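Resident Director's Diary, Nillthorpe House
November 8, 2019

The morning was given to the lease. Ms. Gallagher, for the landlord, confirmed that the term will run to the end of March and that no increase will be sought before then. I have asked for this in writing.
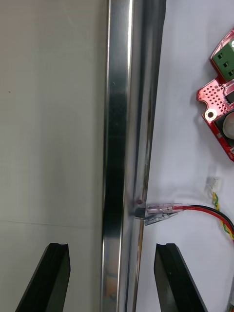
The reading room reopened at noon following repair of the ceiling. Mr. Moya reports that 111 volumes remain in storage and will be reshelved next week. The local history shelves are complete except for the Lightfoot letters, which are still with the binder.

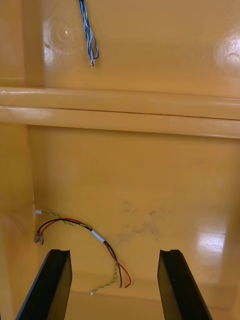

Yellow molded interior, with ledge.

Correspondence was heavier than usual. I declined two requests to borrow the county maps and approved one, from Usha Warrier, for a period of 50 days. A donor who wishes to remain unnamed has pledged $1,000 toward the lecture series.

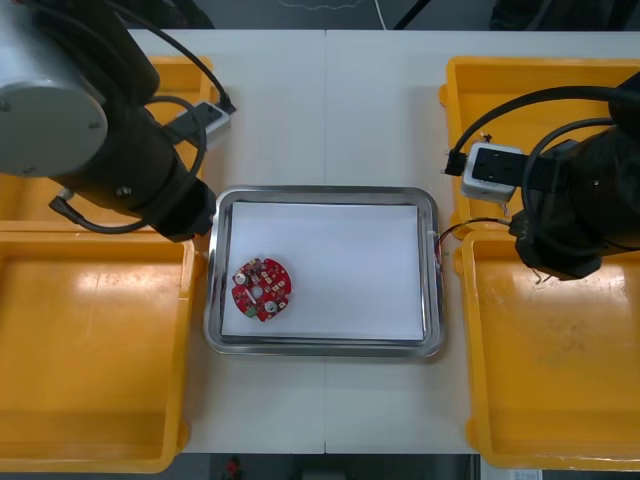
Red circular board on white paper, in a steel tray.

Brenda Sowerby submitted the spring program. I have returned it with a request that the evening talks begin at 7:00 and that the Plutis lecture be moved to the larger hall.

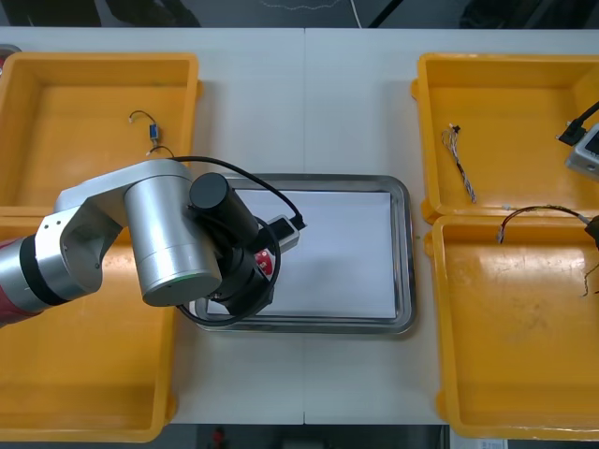

Mr. Llorente has agreed to chair that evening. Letters to the other speakers are to go out tomorrow. Rain after dark; the east gutter is again overflowing.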